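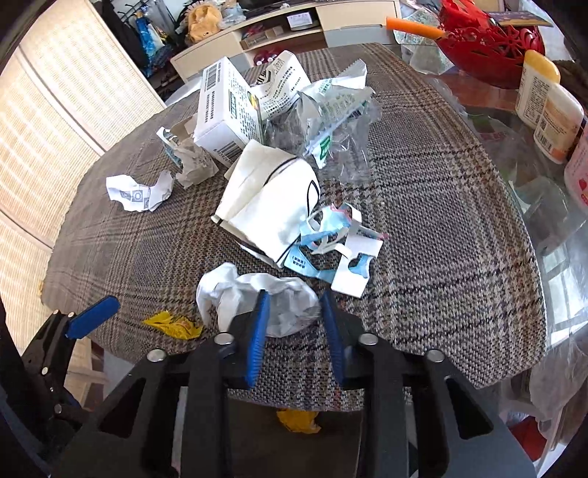 A hand-held gripper closes on a crumpled white plastic bag, one item in a tabletop pile of discarded packaging.

Buslow, 19/03/2024 – Petier today released Hukine 14, a new version of its grasp planning software, and it is aimed squarely at garbage.

Robots have been good at picking up tidy boxes for years. Crumpled bags, torn inserts and leaflets folded by someone in a hurry are another matter. They have no proper front, no proper middle and no respect for a 3D model.

Hukine 14 drops the model. The planner looks for places where two fingers could close, ranks them, and checks again during the approach in case the bag has shifted. Clear plastic, long the sworn enemy of depth sensors, gets its own perception module, named Zakaria after the street where the team buys its lunch and, consequently, much of its test material.

The release was tuned on 586 recorded clearing sessions on ordinary household tables, patterned tablecloths included. A further 370 were held back for testing. The changelog lists 422 fixes, one of which stops the planner from trying to pick up printed barcodes.

Existing license holders can update now at no charge. Support for three-finger grippers is planned for December. Wet teabags remain on the roadmap, with no date attached.

Press contact: Petier press office, Buslow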